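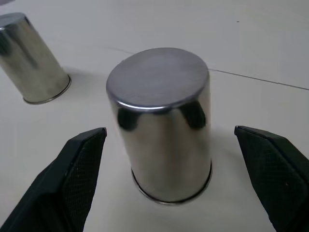
Page last changed in March

The Steel Cups

Calum Tennant bought the cups from a closing sale at the Redthorpe canteen. They were stainless steel with straight sides and a rolled lip, and the ticket said 50 cents each. He took them home on the bus in a paper bag.

His sister Jenine thought they were ugly.

"They look like something from a hospital," she said.

"They don't break."

She couldn't argue with that. She had broken two glasses that week.

He washed them and set them upside down on the table, the way their mother used to. One tipped over and rolled a little before it stopped. Jenine stood it up again without saying anything. She could see her own face in the side, stretched thin, with the window behind it. 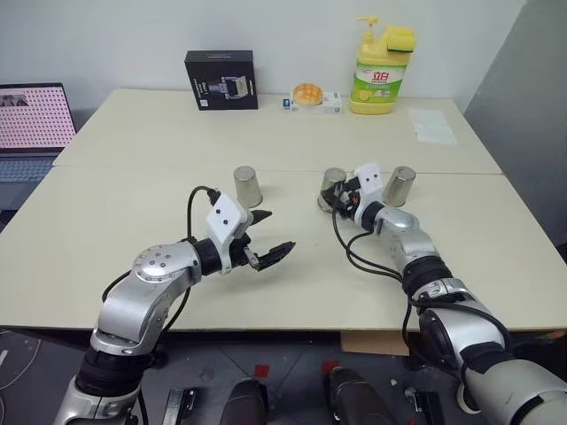
Their mother had kept her cups that way because of the dust. The house on Morrison Street was 70 yards from the quarry road, and anything left open had grit in it by noon. You picked up a cup, blew on the bottom and turned it over. Calum still blew on the bottom. There was no dust in this apartment – they were on the fourth floor and the windows hardly opened.

"Do you want coffee?" Jenine asked.

"If you're making it."

She reached for the nearest cup, and he watched her stop, lift it to her mouth and blow.

"Don't," she said.

He hadn't said a word. She turned the cup over, put it down by the stove and went to look for the coffee.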